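Skuten Robotics Club – progress report to the Berkico education fund

25 April 2021

This report covers the period from December, when the second part of the grant was paid, to the present. It follows the headings in the grant letter. The final report is due after the club's showing at the Zutetti student competition.

What the project is

The club has entered the table-clearing task at Zutetti. Teams must teach a robot arm to sort and stack bowls of mixed colours on a plain table, without being told beforehand where the bowls will be. Points are given for finished stacks and taken away for dropped bowls. Teams may write their own control software or train it from recorded human movements. We chose to train from recordings, as most of our members are new to programming and everyone can take part in recording.

Work since December

The bowl set was settled in the first weeks. We tried metal bowls first, but they marked the table and were too noisy for a shared room. The plastic ones we use now are cheap to replace and come in strong colours, which helps when checking recordings on a screen. The competition rules allow any colours as long as neighbouring stacks differ.

Recording began soon after that and is the main activity at each session. A member carries out the task by hand, starting from a new layout, and the run is saved with a short note of the layout and the order in which the bowls were stacked. The target in our application was 3,000 saved runs by the end of the project. We have passed the halfway point and have over 1,000 that have been checked and accepted. The rest are waiting to be checked, and some will be thrown out.

Checking has been slower than planned. In the application we allowed one evening for it each month, and that was too little. The usual faults are a bowl knocked out of reach, a run stopped early, or a note that does not match the recording. We have changed the routine so that members check each other's runs at the end of the same session – this has stopped the pile from growing, though it has not yet made it smaller.

Training and testing

The first model was trained on the Kanaujia arm using early recordings only. It could pick up a single bowl from the middle of the table, but did poorly when bowls touched each other or when one was partly hidden behind another. We then asked members to record more crowded layouts, with the bowls close together, and to vary which colour is lifted first. The second model has been trained on a mix of both kinds and is better with touching bowls. It still fails to let go cleanly when placing one bowl inside another, and the top bowl often ends up crooked.

Bowl-stacking work at the tables:
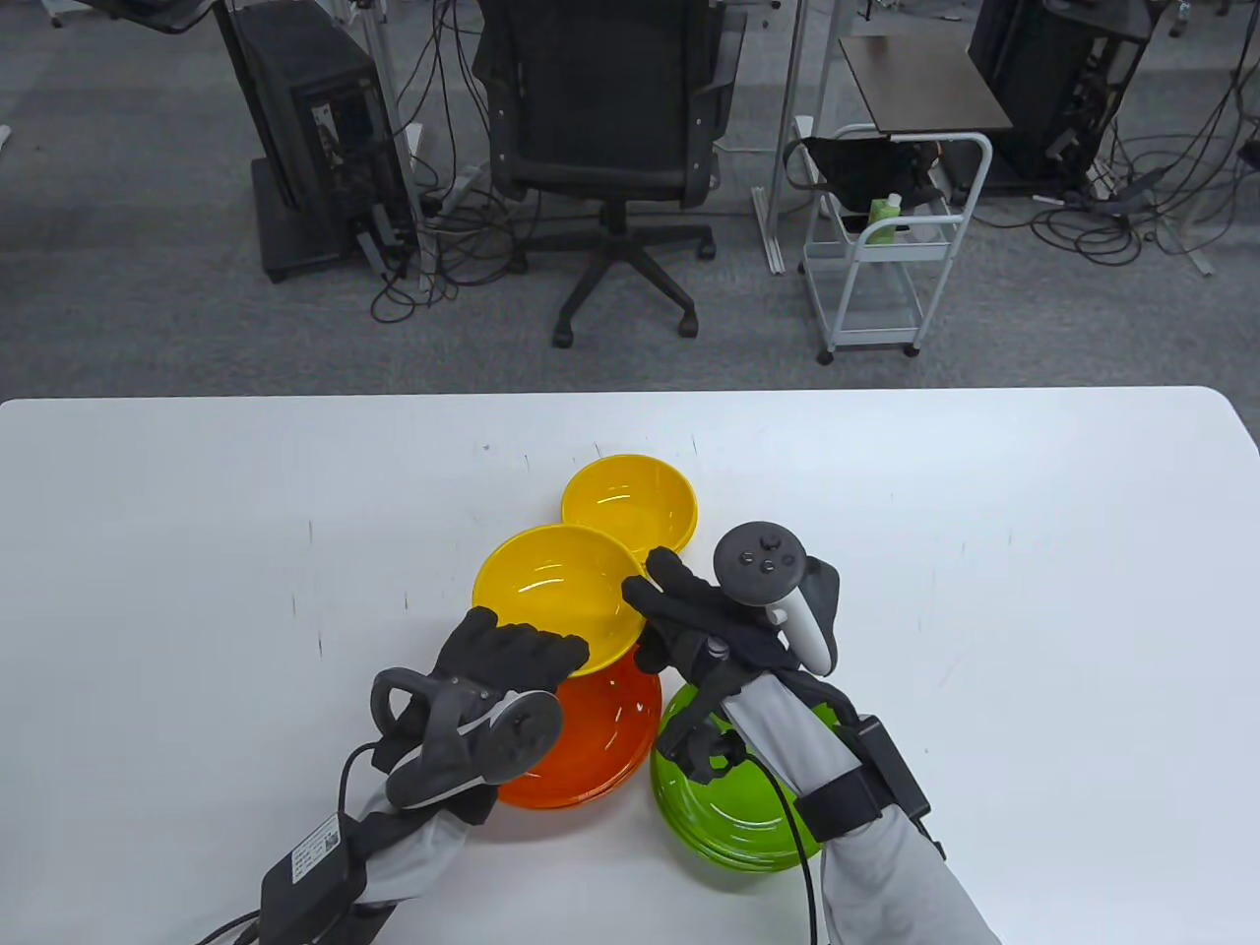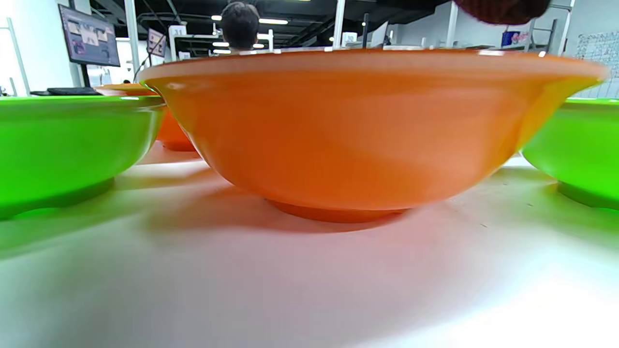
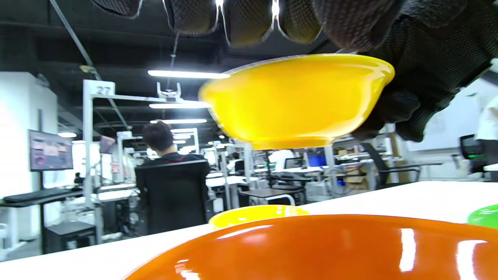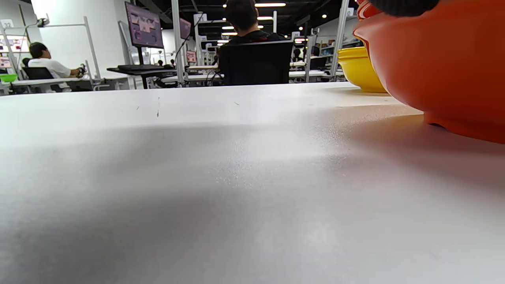

Spending

Spending is within budget. The largest item was computer storage, which cost slightly more than we had put down, and the difference was met from the travel line after the planned visit to Kanaujia was replaced by video calls. Bowls and gloves came in under budget. We ask the fund's permission to move the unspent part of the travel line to spare parts for the arm, as the gripper pads wear faster than we were told to expect.

Members and teaching

Membership has held steady. Two members left because of exams and two joined. New members now do a short safety session and then watch a full recording session before they take part. The written guide promised in the application is in draft – the sections on setting up a layout and saving a run are finished, and the section on checking is being rewritten to match the new routine.

Problems and risks

The main risk is time. If checking carries on at the present rate we will reach the competition with fewer accepted runs than planned. The model may still be good enough, but we would have little time left to test it.

A smaller risk is the table surface. The competition table is described only as pale and matt, and we do not know how strongly it will be lit. Shiny bowls under bright lights gave the first model some trouble. We have asked the organisers for details and are waiting for a reply.

Next steps

Clear the unchecked runs. Record further layouts with one bowl partly hidden. Train a third model and test it on layouts it has not seen. Finish the written guide and send a copy to the fund with the final report.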